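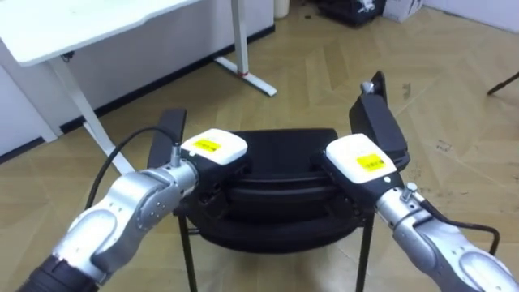 3.2 Seating and time on task

Figure 2. Black chair on the light parquet floor, Lokenley reading room study.

Sitting time was logged by hand in both rooms, Lokenley and Gukby. Sheets collected Saturday, May 26, 2018, typed up the same night. Readers picked their own seats. No instructions given, apart from the sign-in sheet at the door.

Main result: people near the windows stayed longer, mornings only. After lunch the gap closes. Glare maybe, or the street noise, we did not measure either one. Biwott (field notes) has readers moving up to 7 times in a visit at Gukby, mostly to get near an outlet. Lokenley readers hardly moved at all. Different crowd, older, more newspapers.

Book type mattered less then we expected. Fiction readers and form-fillers sat about as long as each other. Students left in groups, which makes their times hard to treat as seperate cases; we kept them in and flagged them in the table.

Weak points. Two rooms, one season. Short visits probably missed when the desk was busy. A repeat in July would help, schools out, different light.

3.3 Noise

See Lysenko's coding sheet. Talk at the desk was coded apart from talk at tables.

Shares 2 | Comments 2

Nic Giolla reader
Did you log the people who stand at the shelves and read? I do that for an hour at a time.

Felista Biwott
No, seated only. Should have said so in 3.2, will fix.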